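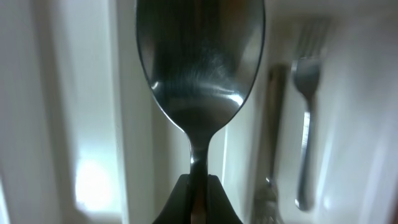
Section 4: Your first batch of yogurt

Now for the fun part! The Ilik jar makes enough for several breakfasts, and the steps hardly change from batch to batch.

1. Pour milk into the jar up to the 30 oz line.
2. Stir in two spoonfuls of plain yogurt with a clean steel spoon – go gently, right down to the bottom.
3. Close the lid, press START and leave the jar alone overnight.
4. Chill for 20 minutes before you taste it (hard to wait, we know!).

Note: Thicker yogurt is easy – just strain it through the cloth bag.

Caution: Never put the base in water. Unplug it before wiping.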